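How to split a two-arm shelving task into sub-policies

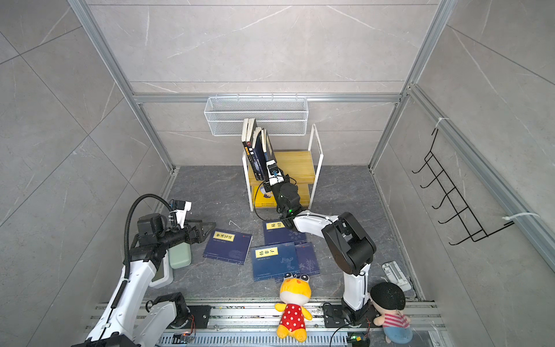

The right arm steadies the books on the upper shelf. The left arm's gripper is open over the floor.

This page covers how we divide a book-shelving task so that each arm is trained on its own short skills, with a small switcher choosing between them. It assumes you already have two arms calibrated to the same base frame and a way to record demonstrations. Lucienne Besnard wrote the first version for the Crenshaw cell, and the steps have been the same since.

1. Name the skills before you record. We use 5: hold, reach, grasp, insert and release. Hold belongs to the right arm. The others belong to the left.

2. Record whole runs. Do not stop between skills. We recorded 227 runs, with the books put down at new angles each time. Let some overlap, as thin paperbacks on a hard floor are the difficult case.

3. Cut the runs afterwards. Faver, our labelling script, marks a cut wherever a gripper changes state or the wrist force crosses the threshold. Check the cuts by eye. Ours came to 1,692 segments, and 14 were thrown out for bad timestamps.

4. Train hold first and freeze it. The row must stay upright while the other arm is moving, so the insert policy needs to see the holding arm in its final pose.

We use cookies to remember your settings and count visits. By continuing to use this site you agree to this. Accept | Manage

5. Train the left-arm skills. Feed each one both wrist views and the joint positions of both arms. Leaving out the right arm's joints made insert aim too far along the shelf.

6. Train the switcher last. It runs at a lower rate than the skills and picks one per arm. Add a minimum dwell time or it will flicker between reach and grasp.

7. Test with clutter left in. Keep soft toys and boxes on the floor, and move them between trials.

If insert fails more often than grasp, go back to step 3 and look at where the cuts fall. A late cut gives insert no approach to learn from.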